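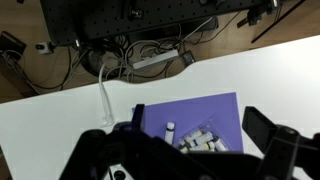 Home | Contents | Chapter 6 | Chapter 7 | Exercises | Index

Tiziana Costa
Revised November

CHAPTER 7
Watching a Robot Work: The Demonstration Visit

7.1 Purpose of the chapter

The first six chapters dealt with arms, joints, grippers and sensors as separate subjects. Most readers will first meet them together on a visit, at an open day or a supplier's demonstration, where a working cell is shown for a short time and questions are taken at the end. A visitor who arrives without a plan tends to remember the arm and forget the task. This chapter sets out a method for preparing such a visit, for making notes during it, and for turning the notes into a record that another engineer can use.

The running case is an open day held by Odero at its Zincombe workshop. Odero builds small handling cells for laboratories and light assembly. The session used here lasted from 10 a.m. until shortly after noon and was attended by students from the Kismont evening course. All the work was done at bench scale, with a gripper carrying its own small camera at the wrist.

7.2 What a demonstration can and cannot show

A demonstration is a selected set of actions under selected conditions. The lighting is known, the objects have been handled before, and the operator has usually chosen the starting position. None of this makes the result false. It does limit what may be claimed from it. One successful grasp shows that the grasp is possible. It gives no rate of success, and a visitor should write down neither "reliable" nor "unreliable" after seeing it once.

Three classes of statement should be kept apart in the notes:

Observed. What the visitor saw the machine do, with the time.
Reported. What the host said, with the name of the person who said it.
Inferred. What the visitor concluded afterwards.

The classes are easily mixed. A student at Zincombe wrote that the cell "handles 500 objects". The figure had been given by the host as the number of trial runs recorded in one series, using a small number of objects many times over. As a reported figure it was sound, but the unit had been lost between the bench and the notebook. Units should be written at the moment of hearing.

7.3 Tasks suited to a bench demonstration

Hosts favour tasks that fit on one table and can be reset by hand. They fall into a few common types.

Pick and place from a container. Small tubes in a clear bag or tray are a familiar choice. Clear plastic is awkward for a camera, as its edges are faint and its surface throws back the light. Tubes lying across one another also offer fewer good grasp points than a single tube standing upright. A coloured sheet under the container may help to separate pale objects from a pale table, and the visitor should note its colour along with that of the table. If the same task is to be repeated elsewhere on a different surface, this may prove to be the most useful line in the record.

Sorting by mark. The objects share a shape and differ in a coloured band or label. Here the interest lies in perception, and the grasp itself may be simple. The visitor should ask which part of the decision comes from the camera and which from a stored position.

Contact with a fixed object. Buttons, latches, drawers and switches belong to this type. The object does not move as a whole, so any error in the arm's position appears as force. Section 7.4 treats this case more fully.

Insertion. A peg, plug or card is pushed into an opening. Tolerances are small and the approach is normally slow. Insertion is left to Chapter 9.

7.4 Contact with a fixed object

Consider a rocker switch in a box on a wall. To a person the task is trivial. For an arm it joins several problems that were treated separately in earlier chapters.

The first is approach. The fingertip must reach the face of the rocker without striking the housing. A box that stands out from the wall gives some clearance, but a bezel around the switch reduces the area that can be pressed. The path must also avoid any cable near the box. Cables are thin, often the same colour as the wall or the gripper, and may have been moved since the cell was last set up.

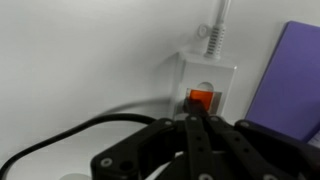

The second problem is the point of contact. A rocker turns about a central axis, so a press close to that axis needs more force than a press near the end. If the fingertip lands off to one side, part of the force is spent in twisting the rocker against its frame. In the notes, the point of contact should be given in words or in a quick sketch, such as "lower left" or "upper edge, centre", and never simply as "on the switch".

The third is compliance. A rigid finger driven to a fixed position will either stop short or push too hard. A finger built from linked plates gives a little under load, and this can absorb a small error in position. The same give makes the final position of the tip less certain. The Rowbotham test, introduced in Section 4.3, is a simple way to compare fingers in this respect: the tip is loaded sideways in equal steps and the movement is read at each one. Readers who did not carry out the test in Chapter 4 should do so before going on.

The fourth is confirmation. The arm must have some means of knowing that the switch has changed state. Force alone is a weak signal, as a blocked rocker also pushes back. A lamp, a sound or a change in current is better. Visitors often omit to ask about this, and it is the question most likely to separate a staged motion from a working system.

7.5 Viewpoint

Where the camera is carried at the wrist, the view moves with the hand. This has two effects that the visitor should keep in mind when shown a screen beside the cell.

First, the gripper takes up a large part of the view. Its links and fingers hide the region closest to the contact, and the hidden part changes as the hand turns. A wrist view is good for judging the final approach and poor for judging the layout of the whole bench. Where possible the visitor should stand so that both the screen and the arm can be seen.

Secondly, the background is not controlled. Beyond the edge of the table the camera may take in floor, cabling, stands and other equipment. A method that works only against a plain wall will fail here, and a host who leaves the surroundings as they are has set a harder test than one who hangs a curtain. The state of the background belongs in the record.

7.6 Preparing the visit

The following should be settled before arrival:

1. The task or tasks to be shown, in the host's own words.
2. Whether notes, sketches and timings are allowed.
3. Who will keep time. One person should do this and nothing else.
4. A form of record, ruled in advance, with a column for each of the three classes in Section 7.2.
5. No more than 8 questions, in order of importance. Time for questions is usually cut.

The distance at which visitors must stand should also be checked. It is set by the host and is not open to discussion — the reach of an arm is easily misjudged when it is at rest.

7.7 Timing

Timing should begin at a stated event and end at a stated event. "From the start to the grasp" is of little use. "From first movement of the arm to both fingers touching the tube" can be repeated by someone else. Where the arm pauses, the pause is kept in the total and noted separately.

At Zincombe two students timed the same sequence and obtained 352 and 380 seconds. Both watches were correct. One student had stopped when the last object was released, and the other when the arm had returned to its rest position. The difference of 28 seconds is the return movement. For a cell that runs one cycle and stops, the shorter figure is the relevant one. For a cell that must begin again at once, the longer figure should be used.

7.8 Key terms

Cell: the arm together with its bench, fixtures, controls and guarding.
Compliance: the amount by which a part yields under a given load.
Contact task: a task in which the arm must press against an object that is held in place.
Reset: the work needed to return the objects to their starting positions, by hand or by the arm.
Wrist view: the picture from a camera carried at or near the gripper.

The next section follows the Odero session in order, from the safety briefing to the final questions, and gives the completed record sheet from one group. Readers should rule a blank sheet of their own first and keep it beside the text.

Continue to 7.9: The Odero session

Contact the author through the course office | © Tiziana Costa. All rights reserved. | Back to top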